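Stonance Quartz Countertop for Compact Kitchens

By the Drostholm product desk
May 11, 2026
Reading time: 4 minutes

Stonance is a quartz countertop supplied by Drostholm for small apartment kitchens, where one run of counter has to hold the cooking zone, a microwave and the prep space. It is sold cut to size, in straight or L-shaped layouts, with a choice of front edge and rear lip.

The finish is a pale speckle, fine grained and matte. Under kitchen lighting it reads as white from a standing position and as light gray close up. Order a sample before matching it to cabinet fronts. Warm wood fronts and marble-patterned walls both work with the standard color.

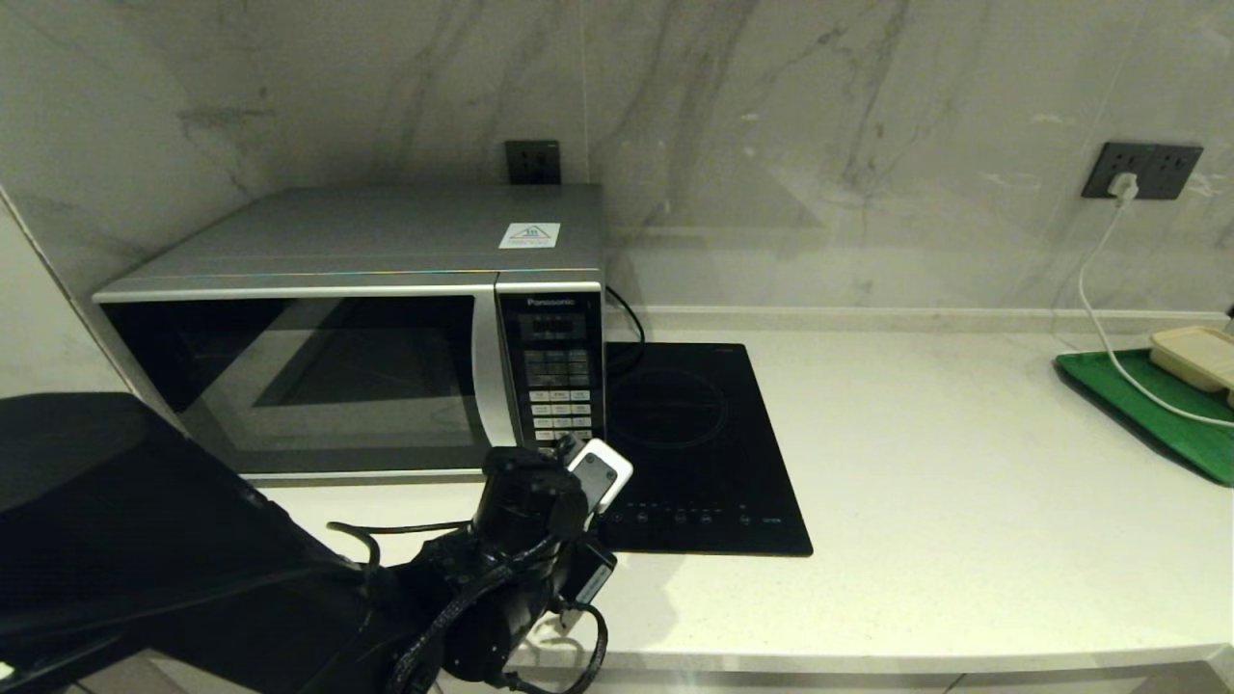 Microwave and induction cooktop side by side, with the wall sockets behind.

Appliance placement

A countertop microwave should stand on its own feet, fully on the flat part of the counter. Do not rest the rear feet on the raised lip. Check the ventilation clearances in the microwave manual and treat them as the minimum, including above the unit if wall cabinets are planned. A socket directly behind a microwave is hard to reach once the appliance is in position. On new installations, specify at least one socket to the side.

Loose cables should be kept away from the cooktop. Cable clips are not included with the countertop and should be fixed to the wall, never to the quartz.

Edges and returns

The standard front edge is thick with a softened profile. It has a shadow line underneath that hides small variations in the height of the cabinet doors. A thinner square edge is available on request but chips more easily where pans are handled.

L-shaped layouts are supplied in two pieces, with the joint position shown on the approval drawing. The return can be fitted left or right. Keep the joint clear of the cooktop cutout. Pritchard, our fabrication shop, will reject a drawing with a seam running into a cutout corner.
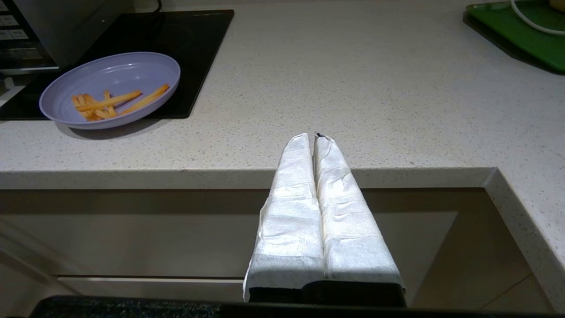 The return also sets the working side of the kitchen. Dishes waiting to be filled or washed tend to collect at the inside corner, so the cooktop is best placed well along the main run with open counter between it and the turn. Plastic tableware should be kept off the glass. A zone can hold heat after it has been switched off, and softened plastic is difficult to remove from either surface.

Care

Wipe with warm water and a mild dish soap. Dry with a soft cloth. Limescale around a sink can be treated with a cleaner marked safe for quartz; rinse after 10 minutes. Do not use bleach, oven cleaner or scouring powder. Use a trivet for anything coming off the heat. The resin in the surface can discolor, and this damage cannot be polished out.

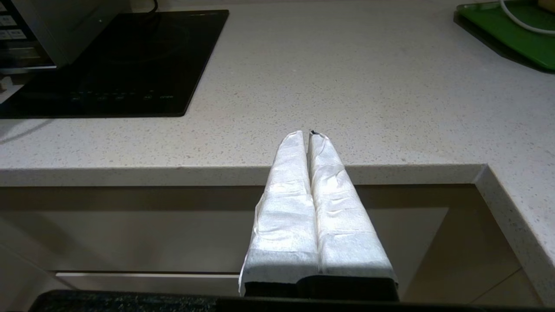
Specifications

Material: engineered quartz, matte finish
Thickness: 30 mm at the front edge
Maximum single piece: 2785 mm
Maximum depth: 1000 mm
Rear lip: optional
Cooktop cutout: to template
Compatible base units: Skenden and most standard cabinets
Sealing: not required

Lead time starts when the signed drawing is returned. Drawings approved before February use the old edge codes and need to be reissued.

Comments

quartzornot
Is the rear lip one piece with the counter or glued on? Mine has a visible line.

Drostholm product desk
Bonded at the shop. A fine line is normal. A gap you can get a fingernail into should be reported.

p_lindgate
Fitted on Skenden base units. Cutout was accurate, return needed shimming at the wall end.

galleykitchen
The speckle hides crumbs a little too well. No complaints about stains so far, including coffee.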